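Undside Tote Range: Gallery and Notes

Sample set, May. The gallery covers the fabric, handles, base and packing behavior of the Undside totes. Sewing is done at the Sarkine workshop; the cloth is woven by Adebisi. Retail is through Cuketano. Measurements were taken on a flat table with the bag empty unless stated otherwise.

## Shared construction

All bags in the range use the same pattern: one body panel folded at the base, two side panels, two handles. The base has no insert. Stiffness comes from the cloth and from the seam allowance, which is folded twice and stitched down on the inside. The top hem is a double fold with a single row of stitching.

**Cloth.** Plain weave, piece dyed. The dye lot is printed on the care label. Bags from different lots should not be sold as a matched pair, as the black can shift slightly toward brown or blue.

**Creasing.** Totes ship folded in 3 and hold fold lines when first opened. The lines soften with use. A warm iron through a damp cloth removes most of them. Do not iron the handle edging directly.

**Weight.** An empty bag weighs 186 g. The earlier version weighed 169 g. The difference is in the heavier handle core and the wider top hem.

## Handles

The handles are cut long enough for shoulder carry over a winter coat. Each is a folded strip with a contrast edging in orange-brown. The edging is cosmetic on the outer side and covers the raw edge on the inner side, so it should be checked for loose thread before the bag goes out.

Attachment is a boxed cross stitch at all four ends. Two points for inspection:

- The box should close fully. A gap at the lower corner counts as a reject.
- The edging should run straight into the box without a pucker.

Handles that have been packed flat keep a curve for some time. One side may drop over the front face while the other stands up. The length is the same on both, and this is not a fault.

## Base and standing

The standing test is simple. Open the bag, push the lower corners out from inside, and set it on a level surface. It passes if it stays upright without support. Cloth from a softer lot may slump at the side panels and should be noted on the lot sheet.

Lower corners are left slightly rounded. A sharp corner wears through first, and earlier samples with squared corners showed pale spots at the fold. 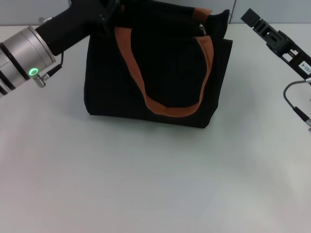 Standing behavior changes with load. A flat item at the bottom, such as a notebook or a folded towel, spreads the base and improves it. A single tall item in the center pulls the side panels in and makes the bag lean. For store display, use a flat filler and leave the top open.

## Packing and storage

Fold order for shipping: side panels in, handles down over the front, base up, top over. Keep the contrast edging on the inside of the last fold to limit rubbing. Totes are packed with tissue between every bag, as dark cloth can mark the edging in a warm truck.

Shelf storage is flat and out of direct light. Hanging by one handle stretches that handle and is not recommended for long periods.

## Care

Cold wash, inside out, with dark colors. Line dry. No bleach and no tumble dryer. Expect some dye in the first wash water. Spot cleaning with a damp cloth is enough for most marks on the outer face.

## Ordering

The black tote with orange-brown handles is listed at Cuketano under item 2350. Minimum wholesale quantity is one carton. Replacement handles are not sold separately. Bags with a failed handle stitch can be returned to Sarkine for repair, with the care label left in place so the lot can be traced.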